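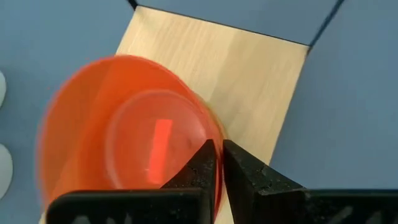
# Stuvolent Wrist Kit

Updated August 11, 2019

The Stuvolent is our two-finger gripper and wrist camera set, built at Jomstead for people who teach robots by showing them. You guide the arm through a chore, the kit records what the gripper sees, and every run lands on disk as one tidy example. We love using it!

Kitchen things are where it really shines. See-through plastic bowls are tough for a lot of vision setups, and a grip on a thin side wall is a great one to have in your set – the fingertips stay in view the whole time, so the learner gets the contact as well as the approach.

**What you get**

- Gripper with 2 black fingers
- Wrist camera and bracket
- Hollis recording software, with one-button start and stop
- Starter set of 300 recorded runs across 29 household objects

**Good to know**

Plan on around 40 runs per object before you train anything, and move the object between runs. Boards, trays and other clutter are welcome. Fingers scuff with use and can be swapped with the hex key in the box.

The June version of Hollis also lets you trim a run right after you record it – a huge time saver. Older kits can update through the Numesstead download page.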